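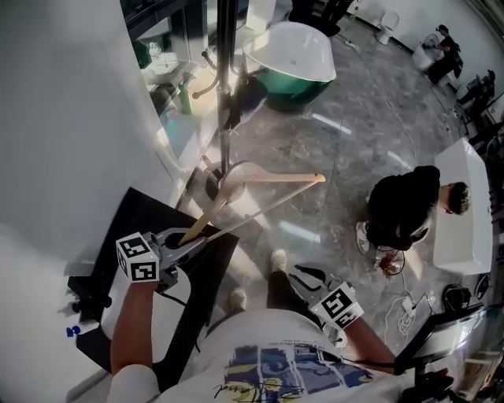 I spent most of an afternoon in May on the floor of a bathroom showroom in Rurnley, and I wasn't shopping for a tub. Climport, the small robotics outfit from across the river, has moved some of its teaching work in there for the spring, and they let me hang around and get in the way.

The idea is pretty easy to follow once you've had a turn. You hold a gripper in each hand, you do an ordinary chore, and the way your hands moved gets saved so a robot can learn from it later. The cubes on top, with the black and white squares, are how the software keeps track of where each gripper is. Today's chore was coat hangers! Pick one up, get it over to the rack, hang it on a hook, take it down, start again.

Sawsan Obeidat runs the sessions, and she put the grippers in my hands within five minutes of my walking in (I had barely found a spot for my bag). I'm sorry to report that I am terrible at this. A wooden hanger is something I've handled every day of my life, and with two plastic clamps for hands I couldn't get the curve of it near the hook. I dropped it 2 times in a row, and the second one made a noise on that marble that turned every head in the place.

"Everybody squeezes too hard," Sawsan told me. "Your fingers know when to let go and the grippers don't, so you have to slow down and think about it."

She wants 2000 good runs of the hanger job before the team moves on to towels. Her own crew had 89 done when I left, and my efforts are not among them. Drops do get saved, she said, in a separate pile, and they may come in handy down the road for teaching the robot how to recover.

Why a showroom? Climport's own workshop, over on Cadwaladr Street, is one plain room with one kind of light, and Sawsan says a robot that has only learned there gets confused by shiny floors and odd corners. The showroom has plenty of both. The team shares it with people who have their own work to do, so there's a fair amount of stepping over cables and saying excuse me.

The finished runs go into a home-help project called Flelalgate, meant for people who have trouble reaching and lifting. My aunt has a bad shoulder and has already asked me when she can have one. I passed that along, and Sawsan laughed and said towels first. The sessions go on through the end of the month, mostly in the afternoons.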